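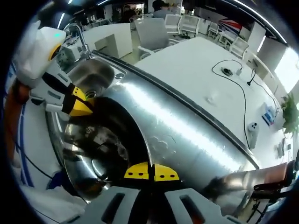
Metoteo camera firmware, progress report to Ackroyd
March 30, 2025

Work this period went mainly into autofocus in low light and the battery readout. Version 1.4 of the firmware is with the testers at Clemgate, who have it on 30 camera bodies. They have filed 220 reports so far, and 92 of those are closed. Most of the open ones concern the menu text and the card formatting screen.

The battery readout no longer drops from half to empty when the camera is set to burst mode. Eye detection still loses the subject at ISO 800 and above with the older zoom lens. We have a partial fix, but it slows down startup, and we don't want to ship it that way.

Storus delivered the new memory card controller code two weeks later than planned. We used the gap to rewrite the update installer, which now checks the file before it erases anything.

Spending is within the approved budget. We are asking to move the unused travel money to lens rental.

Planned for April: finish the eye detection fix, merge the Storus code, and send a release candidate to Clemgate.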